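Leitão opens its doors in Clostetau with a mending room, a swap rail and plenty of tea

For immediate release – 5/19/23

Clostetau's newest clothes repair and exchange shop, Leitão, welcomes its first customers this summer after a long winter of painting, plumbing and a great many trips to the tip. The shop stands on the corner of Brerkine Street, in the old wool merchant's premises that many local families will remember fondly, and it brings together under one roof a mending service, a swap rail for grown-ups and children, and a programme of evening classes for anyone who has ever put a torn shirt to the back of the wardrobe and hoped for the best.
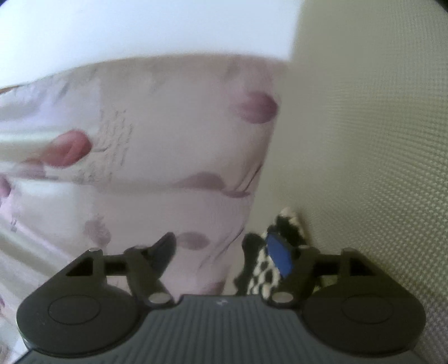
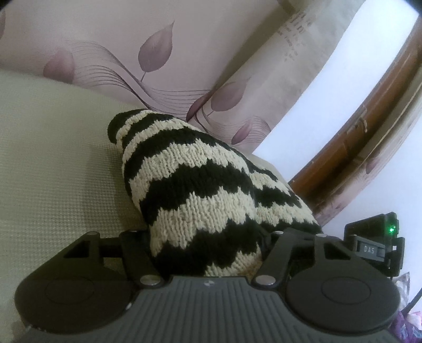 What does it cost to bring something in for repair? A small mend, such as a lost button, a dropped hem or a hole at the elbow, is 6 euros, and larger jobs are priced at the counter before any work begins, so that you can go away and think it over if you would like to.

The idea for the shop goes back to a kitchen table and a very large bag of odd socks. Sieglinde Fuchs, who ran the alterations desk at a department store for most of her working life, had been mending for her neighbours in the evenings and found that the pile by her door never seemed to get any smaller. Her friend Marichka Kravets, a knitwear designer, offered to take the jumpers off her hands, and before long the two of them were looking at empty shop windows on their way home.

"We both grew up in houses where you simply mended things, and you didn't make a fuss about it," said Sieglinde Fuchs. "I would love people to come in with the thing they are a bit embarrassed about, the cardigan the moths got at or the coat with the pocket hanging off, because those are very often the clothes they love best. Come and show us! We will put the kettle on and have a look together."

The swap rail works on a simple points system. Clean clothes in good order earn points when they are handed in, and the points can be spent on anything else on the rail, whether on the same day or months later. Children's things have a rail of their own near the front, low enough for small customers to do their own choosing, and there is space beside it for a pushchair or two.

Evening classes begin in July. Marichka Kravets will teach hand knitting and the repair of knitted cuffs and collars, and Imad Ghanem, a tailor well known in the town for his trousers, will lead a beginners' course in taking up, letting out and putting in a zip without tears. All tools and threads are provided, and nobody needs to have held a needle before. Places can be booked at the counter, and a waiting list will be kept for the autumn.

The fitting out of the shop was supported by a grant of 2000 euros from Fliltum, the Clostetau haberdashery supplier, which has also given the long cutting table that now stands in the back room.

"My grandmother bought her wool in that very building, so I was not a difficult man to persuade," said Henrik Harms, managing director of Fliltum. "It does me good to see the lights on in there again – and I have already been told that my own winter coat is first in the queue."

Leitão will be open from Tuesday to Saturday, with late opening on class evenings. Clothes for the swap rail may be brought in at any time during shop hours, washed and dry, please.

Press enquiries, and requests to visit the workroom, should be addressed to Joscha Vogler at Leitão, Brerkine Street, Clostetau.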